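Minutes of the meeting on the Preven hand-held gripper kit
Ostport workshop, 16th August

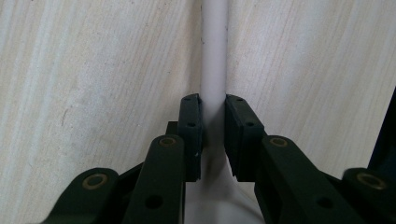 1. Minutes of the last meeting
Accepted with one correction. The trial period started in April, when the kit came from the supplier in Clasenville.

2. Report from the trial
The kit was used for picking and placing of round parts. The group finds the opening and closing even on both sides. The finger pads are held by screws and can be changed at the bench, but the supplier's guide does not say how tight the screws should be. Two members asked for softer pads for the painted parts. Others think that the present pads are good enough if the operator closes slowly – this was not decided.
Play in the pivots was discussed. The bushings should be checked again after 500 more cycles and the result written in the trial book.

3. Price and service
The offer for one kit is 1490, with one set of spare pads. With the service plan the price becomes 1657. A separate set of pads costs 125, and the meeting found this high. Pickering has also sent an offer, but without delivery time, so it can not be compared yet.
It was asked if the service plan covers the linkage arms. The text of the offer is not clear on this point – the supplier will be asked in writing.

4. Decisions
The trial kit stays in Ostport until the answer from the supplier has come.
No second kit is ordered for now.
Pickering will be asked to complete the offer.

5. Other matters
The trial book must stay next to the kit. Last month it was in the office and some entries are missing.
The next meeting will be called when both answers are here.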